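Vehicle Restoration and Modification, Unit 6
Handout: Rear leaf springs on light trucks

Read this before the practical. It covers inspection, measuring ride height and lowering by block or by re-arched spring. Front suspension is in Unit 7.

1. How the spring pack works

A leaf spring does two jobs. It carries the load, and it holds the axle in position along the length of the chassis. The main leaf has an eye rolled at each end. The front eye bolts to a fixed hanger. The rear eye is carried on a shackle, which swings as the spring flattens and gets longer. Shorter leaves are stacked below the main leaf and held by a centre bolt, whose head sits in a hole in the axle pad.

Friction between the leaves gives some damping, but it varies with rust and dirt. Do not count on it when choosing dampers.

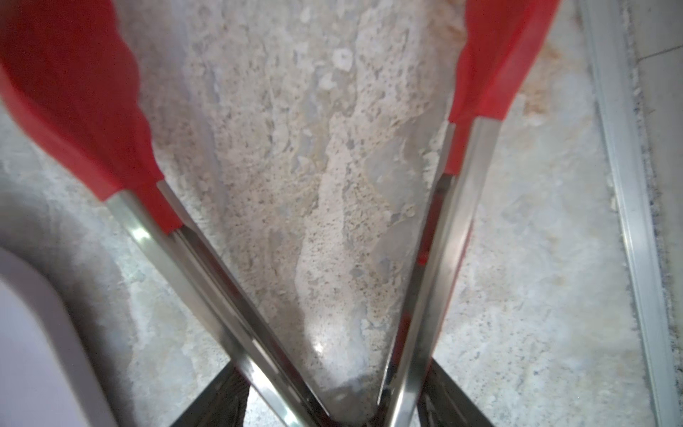
Fig. 6.1 Tongs with red silicone tips, held near the hinged end.

2. Inspection

Clean the pack with a wire brush before looking for cracks. Most start at the centre bolt hole or at the edge of the eye. Check also for:

- leaves that have moved sideways out of line
- worn bushes, shown by bright metal at the shackle
- U-bolts with stretched threads (never reuse U-bolts)

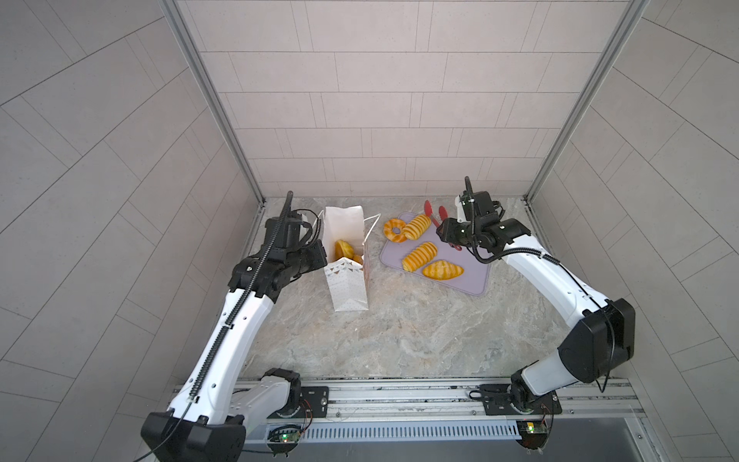 3. Measuring ride height

Park on level ground with the tyres at working pressure and the fuel tank full. Bounce the rear twice and let it settle. Measure from the wheel centre straight up to the arch lip, both sides, and write the figures down in millimetres. A difference of more than 20 mm between sides means a tired spring or a bent hanger, and must be put right before any lowering work.
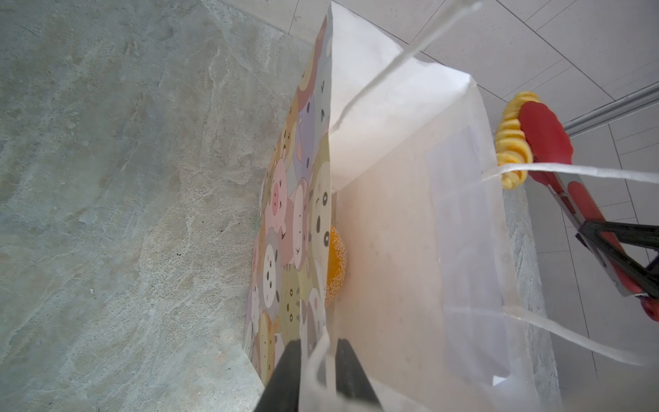
Demyd Skoryk
Lecturer, Chassis and Suspension

4. Lowering

Where the axle sits below the spring, a block between the two brings the body down by the height of the block. The Rikia block used in the practical is 38 mm high. Its peg must fit the axle pad without play, and the U-bolts must be longer to suit. Blocks must never be stacked.

A re-arched spring gives the same drop with no block, but the pack has to come off and the cost is higher. Where the axle sits above the spring, a block has the opposite effect and raises the body.

Both methods change the angle of the propshaft. Measure the angle at the pinion flange before and after. Correct it with tapered shims — steel ones only, as soft alloy shims can crush and let the U-bolts go slack.
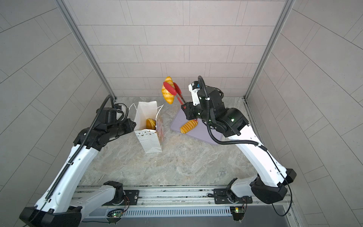 Fig. 6.2 Croissant held in tongs, with paper bag.

5. Before the practical

Bring your own ride height sheet. Overalls and eye protection are required. Questions on the propshaft sums go to Larysa Kuzmenko in the drawing office.

Revised 2022-04-14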